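Section 4. Placing and Leveling the Mulletti Work Table

Revised 6/14/20

Read this section before you move the table to its final spot. The table should be fully assembled (Section 3) with all four leg bolts finger-tight only. You will need the hex key from the parts bag, a spirit level and a second person.

4.1 Choosing a spot

Pick a hard, flat floor. The feet can be used on low carpet, but the table will settle over the first few days and you will have to repeat the steps in 4.2.

Leave at least 620 mm of clear space on any side where someone will sit or stand. Keep the top out of direct sun, which can fade the surface.

CAUTION: The table top is heavy. Do not drag the table by its top. Lift from the frame rails, one person on each side.

4.2 Leveling the feet

1. Set the table in place and press down on each corner in turn. Note which corner rocks.
2. Loosen the lock nut on that foot by turning it counterclockwise.
3. Turn the foot until it touches the floor. One full turn changes the height by 2 mm.
4. Lay the level across the top from left to right, then from front to back. Adjust the feet as needed.
5. Press on the corners again. If the table still rocks, go back to step 2.
6. Tighten all four lock nuts.
7. Tighten the leg bolts with the hex key, working corner to corner. Stop when they are snug.

NOTE: The feet must not be screwed out past the red line on the thread. If you need more height than this, order the Romitz extension set. Do not stack washers or wood scraps under the feet.

The square top comes in several surface finishes. All of them are leveled and cared for in the same way.
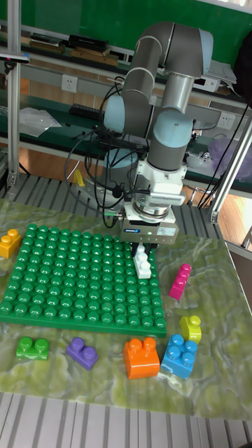 Figure 4-1. Square top, green marble-pattern finish, in use.

4.3 Loading the table

The table is rated for 700 N spread evenly over the top. Anything heavy should stand over the frame rails and never on an unsupported corner. After adding or removing a heavy item, check the level again – a small change at one foot is normal.

Do not sit or stand on the table. Clamps may be used on the edge if a pad is placed between the jaw and the surface.

4.4 Cleaning

Wipe the top with a soft damp cloth and dry it. For grease, add a little dish soap. Do not use scouring powder, steel wool or acetone. Marks from tape can be removed with rubbing alcohol on a cloth; try it first on the underside.

4.5 Routine checks

Check the leg bolts one month after set-up and every 2,000 hours of use after that. If a bolt will not stay tight, replace it along with its washer. Spare bolts are listed in the parts table in Section 7 under "Jonel hardware."

If a foot is bent or its thread is damaged, take the table out of use until the foot has been replaced.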